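Last updated: 4 March 2026

Print | E-mail

Deltusus wants two more sensor gloves for its robot-training work, and Agnes Forsberg, who does the buying, wants to know what they plug into.

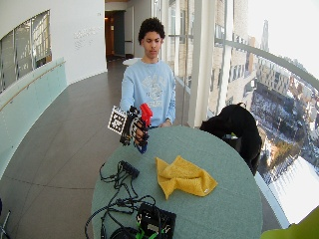
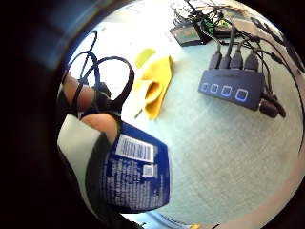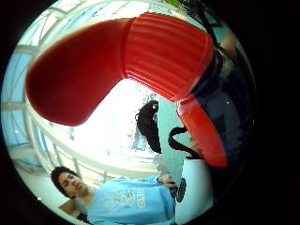
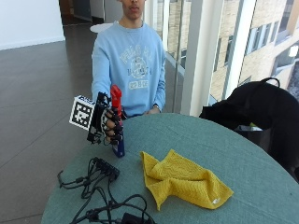 Forsberg's draft budget has $2000 for everything that isn't a glove, a category the first request, filed in November, covered with the word "misc." The supplier, Wusorley, quoted the gloves in loving detail over 6 pages and gave the wiring one line. Anyone who has seen the black cables heaped on the table next to the yellow cloth may feel the line was short. Her revised list asks for powered hubs, spare cords and something to tie them up with, and it puts the spray bottle under office supplies, where it will attract less discussion. A rival bid from Deschamps includes cabling but takes seven weeks to arrive. Forsberg has asked both firms to quote again, with the cords itemized. Wusorley has replied to ask how many she would like.

Print this story | E-mail this story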